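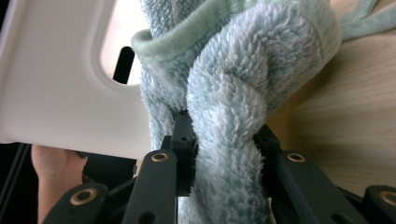

Spent most of October going through my grandmother's linen closet in Oltcombe. A few notes on what I learned about old and new towels, for anyone with the same job ahead of them.

She kept everything. Bath towels from the eighties, tea towels from before that, flour sacks cut down and hemmed by hand. 117 pieces once I had the list typed up. My aunt wanted the list for the family, so there is a list.

The oldest towels are not terry at all. They are plain linen or huckaback, thin, and they dry you better than you would expect. They also dry overnight on a hook in an unheated bathroom, which matters in that house.

Terry is the one with loops. The loops are a second set of warp threads left slack on the loom. More loop means more surface, so it takes up more water and takes longer to give it back.

The flat strip near the end of a bath towel is usually called a dobby border. On cheaper towels it shrinks faster than the rest and the end puckers. Hers from the Pollow mill have been washed for decades and still lie flat. The ones I bought two years ago do not.

Pollow closed before I was born. There is a small display about it in the library at Vistau, mostly pattern cards and a time clock. The woman at the desk let me go through the sample books, which are not on show. More than 200 swatches, and whoever filled them in wrote the washing instructions in pencil next to each one.

The pencil notes say the same thing over and over. Hot wash before first use. No starch. Shake before hanging. I have been doing the last one since and the towels do come off the line softer.

Fabric softener: stop. It coats the loops and they quit absorbing. If yours already feel slick, run them through once with washing soda and no detergent — then again if the rinse water still foams.

Kristaps Rätsep, who runs the dry cleaner's on Lukoševičius Street, told me to wash towels on their own. Zippers and hooks pull the loops. If one gets pulled, cut it level with scissors. Don't tug it. The weave holds without it.

What I kept: 8 bath towels, the flour sacks, and all the huckaback. The sacks are for bread. The worn terry got cut into squares for cleaning the stove.

The rest went to my cousins and the animal shelter. The shelter takes bath towels in any state but no sheets with elastic, so call yours first and ask.

Still have one shelf of tablecloths to sort. Most of them have the same brown fold lines down the middle. If you have gotten those out of old cotton without bleach, tell me how long you soaked it.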